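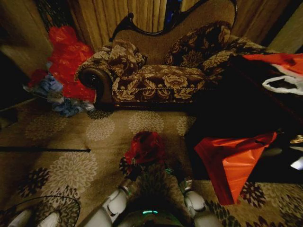
Chapter 3
Hemlines and Where They Stop

I cut my first skirt far too short. It was April, I was in Suqin Xiong's evening class, and I'd measured my hem standing barefoot – then I put on heels and the whole thing shot up to my knees! So before we touch any fabric, I want you to try on three skirts you already own, with the shoes you really wear, and write down where each one ends on your leg. Keep those notes handy. We'll use them to draft the Killik skirt, and again in Chapter 4 when we get to linings (my favorite part).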